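Section 6: Living with the fabric

The Skido cover is woven by Oson, a mill that has been making gray since 1997 and sees no need to branch out. Treat it decently and it will outlast your interest in it.

6.1 Weekly care

1. Take everything off the seat. Laundry counts as everything.
2. Vacuum with the soft brush, following the weave.
3. Run the narrow nozzle along the gaps at the back and sides. Retrieve coins first.
4. Turn the loose cushions over.

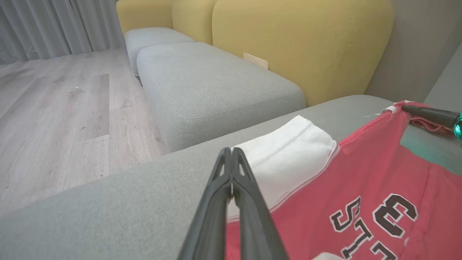 Does it have to be every week, one owner asks, given that she lives alone and mostly sits on the floor? No. Every other week will do, and the floor has our sympathy.

CAUTION: New red or dark clothing can shed dye. Keep it off the seat until it has been washed and fully dried.

6.2 Spills

1. Blot with a plain white cloth. Do not rub, however strongly you feel.
2. Mix a little mild soap into cool water and dab from the outside of the mark inward.
3. Dab again with clean water.
4. Leave it to dry away from heaters. Hair dryers are heaters.

Note: Test any cleaner under the seat first. Likus sells one, part 617, and we ask you to test that too. 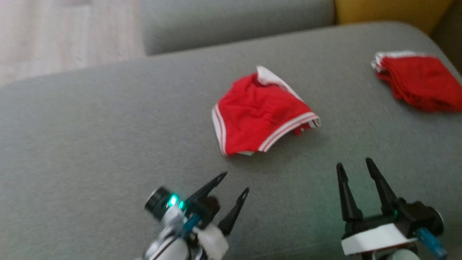 Baking soda took the smell out of mine overnight, another owner reports, but left a white crust in the seams. We believe both halves of this. Use it sparingly and vacuum it up in the morning.

6.3 Washing the covers

1. Unzip slowly. The zipper is 68 inches long and holds grudges.
2. Close it again and turn the cover inside out.
3. Wash cold, on gentle, with a spin no faster than 1000 rpm.
4. Hang to dry, and refit while very slightly damp — it goes on easier that way.

CAUTION: Never tumble dry. The cover will shrink and the cushion will not. 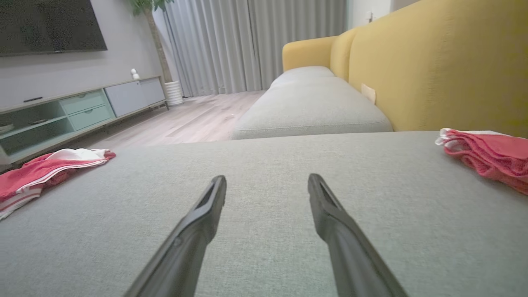 Fig. 6-3. Red cloths on a gray seat cushion.

If a cover has already shrunk, see Section 9, Ordering Parts.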